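Letter tray

A letter tray, also called a desk tray or paper tray, is a shallow open container that holds loose sheets of paper flat on a desk or shelf. Trays are used singly or in stacks, and in most offices each level is given a fixed role in the handling of correspondence. The terms "in tray" and "out tray" come from this practice and are also used figuratively for work waiting to be done.

Terminology

In American usage "letter tray" refers both to the object and to the paper size it accepts, 8.5 by 11 inches. A tray long enough for 14-inch sheets is sold as a legal tray. Outside North America most trays are sized for A4 paper, which is slightly narrower and longer than letter paper. The words "inbox" and "outbox" were applied to desk trays before they were applied to electronic mail.

A tray differs from a sorter, in which papers stand on edge between dividers, and from a pigeonhole unit, in which the compartments are fixed parts of a cabinet. Combination units exist, with trays below and an upright sorter on top.

History

Shallow boxes for papers were in use in counting houses well before the modern office. They were usually made of wood, and some had a cutout in the front edge so that a sheet could be gripped and lifted. Clerks also relied on spikes, clips, and bundles tied with tape, all of which made it slow to reach a paper in the middle of a batch.

The growth of typewritten correspondence and carbon copies in the late nineteenth century increased the volume of loose sheets on each desk. Flat-top desks replaced many of the older rolltop models with built-in compartments, and papers that had been kept in pigeonholes needed a separate container. Wooden trays joined at the corners by metal posts were a common answer. Pressed steel trays followed, and molded plastic trays became widespread after the middle of the twentieth century.

Wafula Lyimo, in a survey of clerical furniture, divides the history of the tray into a joinery period, a sheet metal period, and a molded period. He treats wire trays as a parallel line with roots in basket making — a grouping that other writers have not generally followed. His survey draws on the trade catalogs of Faler, a maker of steel office fittings, and of Cosden, a wholesaler that supplied schools and shipping offices. The Cosden catalogs list the same tray under different names according to the buyer, which complicates the dating of individual models.

Construction

Trays are made from wood, sheet steel, wire, plastic, and board. Wooden trays are heavy and stable but have thick walls, so a stack of them is tall for the amount of paper it holds. Sheet steel allows thinner walls but needs rolled or folded edges to protect the hands. Plastic trays are usually molded in one piece with sockets for risers.

Wire and mesh trays use a rim of heavier rod to carry the load and a lighter panel to support the paper. The panel may be woven or made from expanded metal, in which a slit sheet is stretched to open a pattern of diamond-shaped holes. A powder coating is commonly applied to the finished piece to cover rough points and slow corrosion. Open construction reduces weight and lets dust fall through, though small items such as paper clips may catch in the holes.
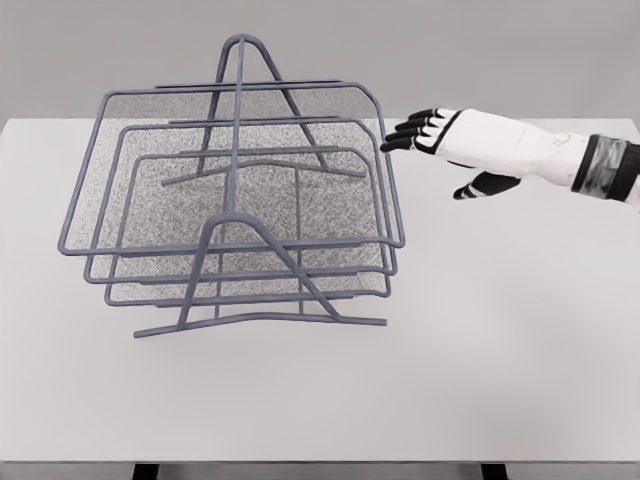 Stacking methods

Three methods of stacking are in general use. In the first, separate trays are held apart by posts or risers that fit into the corners. The spacing can be changed by fitting longer risers, and levels can be added until the stack becomes unstable. In the second, each tray has feet or side walls that rest directly on the tray below. In the third, all the trays are carried by a single frame and the number of levels is fixed.

Trays may be set directly above one another or stepped. A stepped arrangement leaves part of each lower tray exposed and makes its contents easier to see, but it takes up more of the desk. The Plelness pattern, a stepped arrangement with a setback of 80 millimeters between levels, was meant for sorting rooms in which staff worked standing up.

Capacity

The capacity of a tray is normally given in sheets of ordinary office paper. A shallow tray in a close-set stack may be rated for 200 sheets. The usable figure is lower where papers are stapled or folded, and lower again where the user must reach in from the front, as a gap is needed above the pile for the hand. Overloading causes the floor of a thin tray to sag, and the sag may prevent sheets from sliding freely on the level below.

Use in office procedure

The simplest system has an upper tray for incoming papers and a lower tray for outgoing ones. A middle level is often assigned to pending items — those that have been read but cannot be finished until a reply or signature is received. Larger offices have used separate trays for filing, signature, and internal mail.

Because a tray is filled from the top, the most recent paper is the first to be picked up unless the pile is turned over. Office manuals have dealt with this in several ways. Some instruct the clerk to invert the contents at the start of the day. Others call for new papers to be inserted at the bottom. The Kırmızıgül method uses seven trays in rotation, each receiving one day's papers, and requires that a tray be empty before it returns to the head of the sequence. The method was devised for a freight claims department and is poorly suited to desks where space is limited.

Labels are fixed to the front edge by clip-on holders, adhesive strips, or card slots. Color coding is used where several people share a stack, though it depends on all of them knowing the code.

Decline and continued use

The spread of electronic mail and document scanning reduced the amount of paper passing over most desks. Trays remain in use for forms that need a handwritten signature, for printer output, and for material waiting to be scanned. In schools they are used to collect and return written work. Reception desks often keep a tray for deliveries and another for blank forms.

Home use has also continued. Trays sold for the home tend to have fewer levels than those made for offices and are used for bills, children's artwork, and craft paper.

See also

Filing cabinet
Paper size
Pigeonhole messaging
Spindle (stationery)
Desk pad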